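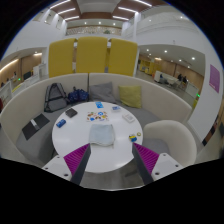
Talk notes: comparing two finger sets on one hand-held gripper
Speaker: Paora Whitelaw
Slot: 20 minutes, questions at the end

Opening. State the question straight away. We had two soft finger sets, Joubert and Brirkel, and wanted to know which to fit for the tabletop work at Gromstead. Both are ribbed fingers that bend around what they hold. Same mounting plate, same screws, same camera position. Only the fingers changed between runs.

Say what was left out: no suction, no powered wrist, no heavy items. Anyone who wants payload figures should see the Skultdale bench report.

Method. 40 grasps per item per finger set. Each grasp scored on first contact, lift and release. A grasp that needed a second approach counts as a miss, even if the item came up in the end. This is stricter than the Skultdale scoring, so the two sets of results should not be put in one table. Go slowly here. It was the main point of confusion at the November rehearsal.

Total of 1623 clips kept after sorting, including practice runs and the camera checks. Do not quote this as the number of scored grasps.

Item types. Group them by how they fail.
Folded cloth: the fingers close on the top layer and leave the rest behind.
Flat card and sticker sheets: no edge to get under on a smooth table.
Small boxes: easy, unless they lie at a slant to the closing line.
Cylinders on their side: roll away on first contact if one finger lands early.

Results, cloth. Joubert better. The tip is thinner and gets under a fold with less downward push. Brirkel tends to flatten the fold first, after which there is little to pinch.

Results, boxes. No difference worth a slide. Move on.

Results, flat sheets. Both poor. The only dependable way was to slide the sheet over the rim and take it from the side. Mention that this changes the task, so those runs are scored apart. 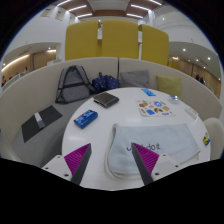

Does a wider opening help with cloth?
Only up to a point. A wide opening makes it easier to line up, but the tips then travel further along the table before they meet, and the fold has more time to shift. We had the best runs when the opening was set slightly wider than the fold before coming down.

Camera. Fisheye lens on the tool, looking out past the fingers. Good points: both tips stay in view through the whole close, and the table rim gives a steady reference. Bad points: far items take up very few pixels, and glossy tabletops throw reflections from ceiling lights. Exposure was locked for the second half of the runs — it should have been locked from the start.

Wear. The inner contact strips matter more than the ribs. Two Brirkel strips lifted at the tip and were replaced. Joubert strips held, but picked up dust and lost grip on card until wiped. Wipe between items, not between runs.

Recommendation. Joubert for cloth and mixed tables. Brirkel is acceptable where the items are mostly boxes, and it is quicker to change. Leave the final slide up during questions, with the scoring rules on it.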